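Kitchen Bench Notes (README)

Hi, and thanks for opening this before opening the folders. I'm Busisiwe Swanepoel and I look after the Bogale kitchen collection, a set of pictures and notes about how ordinary kitchen gear sits on an ordinary counter. Handles, toasters, canisters, tea towels, cords, all of it. I got interested because I've spent years labelling tidy catalogue kitchens, and my own has never looked like one of those for longer than it takes to boil the kettle!

What's in the download

There are 1531 pictures in the full set, split into 10 folders. Each folder has a plain text file called notes.txt, which is where I put anything I thought was worth saying in words. Some of those notes are long (sorry, Rokeya) and some are a single line. If you only want to poke around, grab the starter folder, which has 300 pictures and is a much kinder download on a slow connection.

Folders are named by the bit of kitchen they're mostly about, so you'll find "handles", "bench_left", "bench_back", "drawers" and so on. Mostly is doing a lot of work in that sentence. A handle turns up in nearly every folder, and I gave up moving things back and forth after the second week of it.

About the handles folder

My favourite, and the one I get the most mail about. I labelled bars, posts and collars separately, so a bar that meets a post through a collar gets three labels and the flat round base gets a fourth. Mulugeta Sisay thought this was overkill until he tried to replace a handle at his place and found he had no words for the part he needed.
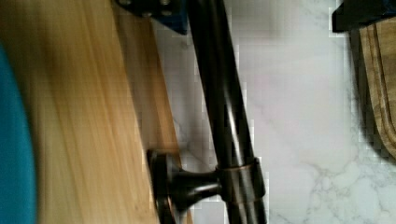
Colour was the hard part. Dark finishes shift a lot depending on where the light lands, and the same bit of metal can look black in one picture and brown or bronzy in the next. I settled on "dark" as the main label and put anything more particular in the notes. If you train on colour names, please use the notes column and treat my wording as one person's opinion on one afternoon. Where I couldn't tell whether something was a towel bar or an appliance handle, the label is "bar, other". There are 100 of those and I'm at peace with it.

Timber is just "wood". I don't know my species well enough to go further, and Wondimu Demissie, who does, wouldn't guess from a photo.

About the bench folders

These cover whatever lives out on the counter. The rule is that each thing gets the plainest name a person would use when asking you to pass it: toaster, kettle, jar, bowl, spoon. A toaster oven is a toaster oven and never just an oven. Jars and canisters caused a proper argument between me and Mostafa Ouazzani, and we landed on this: if you can see through the sides it's a jar, if it's metal it's a canister, and everything left over is a container. Lids get their own label even when they match the thing they're sitting on.

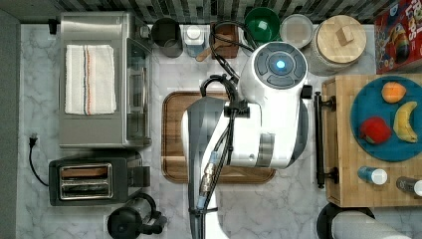

Tea towels are labelled "towel" wherever they end up, and the notes say whether they're folded, hanging or scrunched. I was a bit loose about that in the early folders - if you find one marked folded that clearly isn't, send me the file name and I'll fix it. Cords are labelled separately from the appliance they belong to. It took ages, but cords are a huge part of what makes a real bench look like a real bench, and I'd do it again.

Packets and boxes are labelled by type (cereal, tea, flour). I only wrote down lettering I could read, exactly as far as I could read it, so you'll see plenty of half words. Please don't fill them in if you send corrections.

Known problems

Some close-ups are blurry. I kept them, and they're marked "soft" in the notes. The drawers folder is thin compared with the rest and leans heavily toward cutlery. Rokeya Miah went through the labels in March and caught a whole run of spoons I'd called ladles, so the version before that is best deleted if you've still got it on a disk somewhere. Overhead pictures are also harder to label than you'd think (a bowl and a lid can look awfully alike from up there), so expect a few more mistakes in those.

Using it

Go for your life. Teaching, tinkering, research, settling an argument about what counts as a canister, all fine by me. If you publish something, call it the Bogale kitchen collection and tell me, as I love seeing where it ends up. Corrections are best sent as a list of file names with the new label beside each one. I go through them in the evenings, usually with a cuppa, and I do get to all of them eventually.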